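About Irketti

Irketti is a small robotics research company. We work on one question: how a pair of low-cost robot arms can learn household jobs from people showing them what to do. We don't build the arms ourselves and we don't sell a finished robot. What we produce is a training method, the software that goes with it and the results of testing both.

The company was set up by Saodah Sembiring and Kamarul Pillai, who had worked together before on sorting machinery for parcel depots. Saodah leads the research. Kamarul looks after the rigs, the software that runs them and most of the ordering of spare parts. Our workshop is on the upper floor of the Arside building, above a printer's, and we share a loading bay and a kitchen with two other firms.

What we work on

Most of our time goes into a method we call Soreo. A person guides the two arms through a job, and the system records the joint positions and the camera views together. A model is then trained to predict the next short stretch of movement from what the cameras see. So far this is a well-known approach, and we make no claim to have come up with it.

The part we have added concerns the moments when both arms are working close together. In our early tests, each arm on its own did quite well, but they got in each other's way near the middle of the table. One would close its gripper a little early, or wait for a signal that never came. Soreo picks out those moments in the recordings and gives them more weight in training. It also makes each arm's plan depend on the other's, but only while the two grippers are near each other. The rest of the time they are planned separately, and this keeps the model small enough to run on one ordinary desktop computer. 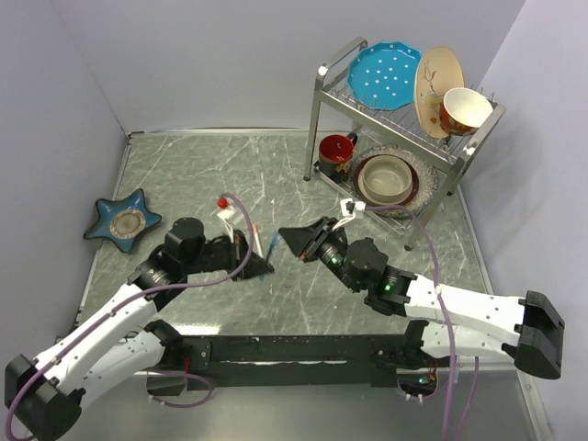
We test on a walled table with everyday things on it, crockery included. The walls keep the background plain, so that a change in the results is more likely to come from the method than from someone walking past in a bright jumper. We move the objects between trials and write down where they were put.

Results so far

Our main study used 210 demonstrations, all recorded by the two of us and one student on placement. With the standard training method, the arms finished 2 in every five trials of our hardest two-handed job. With Soreo, trained on the same recordings, they finished roughly twice as many. On jobs that need only one arm there was no real difference, and we didn't expect any.

We have also looked at how the arms fail. We went back over 171 failed trials and sorted them by hand. The largest group were poor grips on thin or small items, where the gripper closed slightly to one side. Collisions between the arms came second under the standard method and were rare under Soreo. Poor grips were just as common under both, so that problem is still open and is what we are working on now.

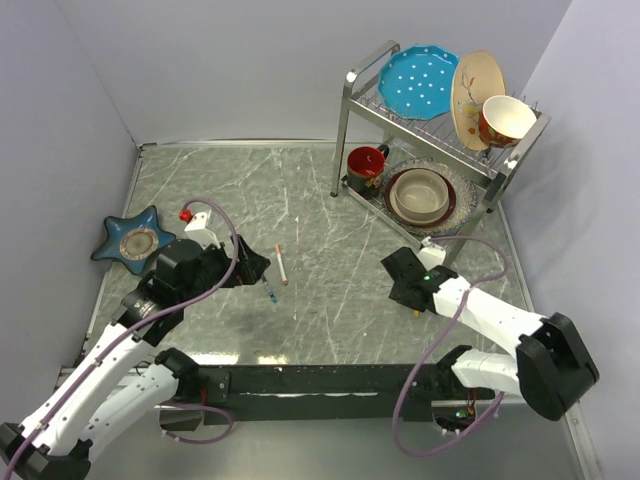 There are limits to what we can say. All the trials were run on one make of arm in one room, under the same lights. We have not shown that a model trained on our table will work on somebody else's, and a first attempt in June to move one to a second rig went badly. We think the camera positions were to blame, but we haven't yet tested that properly.

How we work

We publish failed trials along with the good ones. Each study has a written plan, agreed before the first trial is run, and the number of trials is fixed in that plan. If we change something halfway through, we start the count again. Kamarul keeps a log of every repair — cables, screws, motors, the lot — and it goes out with the data.

Salcedo

Salcedo is our next project. The aim is to collect 1000 demonstrations from people who have never used a robot arm, and to find out how much their recordings differ from ours. Each session lasts a morning or an afternoon, with a short practice first. No experience is needed, and we pay for your time and your travel.

Getting in touch

If you would like to take part in Salcedo, ask for Saodah. Questions about the data, the software or the set-up of the arms should go to Kamarul. We take one placement student at a time and are glad to hear from colleges. Visits are possible by arrangement. Please use the side entrance, as the front door belongs to the printer's.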